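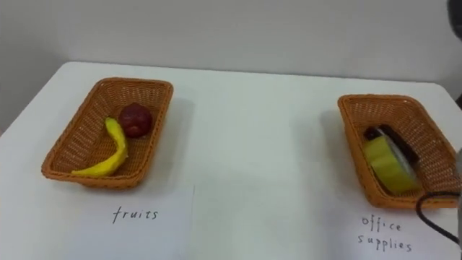 Larden Woven Fruit and Sorting Basket

Item no. 2788
Sold singly or as a set of 2
Colour: orange-brown
Material: plastic wicker

The Larden is a shallow rectangular basket for the kitchen bench, the pantry shelf or the classroom table. It is woven from plastic wicker in a fine, tight basket weave, with rounded corners and sides that flare slightly. Fruit sits low in it and can be picked out without tipping the basket up.

One basket takes a few days' fruit for a small household. Keep the heavier pieces on the bottom and leave bananas on top, or put them in the second basket. Ripe bananas will bring on other fruit faster if they share a basket.

Using baskets for sorting

Preschools and primary schools order the Larden as a pair. One basket holds fruit and the other vegetables, or lids and pegs, or whatever the group is working on. A sheet of plain paper with the word written in black marker, laid on the table in front of the basket, is enough of a label. Write it in lowercase if the children are still learning their letters. Play fruit and real fruit can both go in, but don't mix the two.

Set the baskets well apart if more than one child is sorting. Pushed together, the rims touch and small pieces end up in the wrong side.

Care

Wipe with a damp cloth and a little dish liquid. For crumbs in the weave, use a soft brush and rinse under a lukewarm tap. Stand upside down on a tea towel to drain. Not for the dishwasher, oven or microwave. Keep off the stovetop and away from heaters — the weave will soften and won't go back to shape.

The base is woven like the sides, so juice from soft fruit will come through. Line the basket with a serviette or a piece of baking paper if it is going on timber.

Buying and delivery

Single baskets and sets are sent from our Vellport warehouse. Orders are packed with paper between the baskets. Carton quantity is 110, and we can split a carton for schools and childcare centres on request. Colour varies a little from one batch to the next, so order a matching set together.

Fruit, paper labels and play food are not included.

Returns are accepted on unused baskets with the swing tag attached. If a strand has come loose in transit, send us a photo with your order number and we will replace the basket. You don't need to post the damaged one back.

Trade and school enquiries: Raymonde Landry
Orders and replacements: Patricio Herrero

Related items

Brilldale round bread basket
Tejada deep storage basket with handles
Larden cotton liner, natural, machine washable (next shipment due April)

Page updated Feb 8, 2025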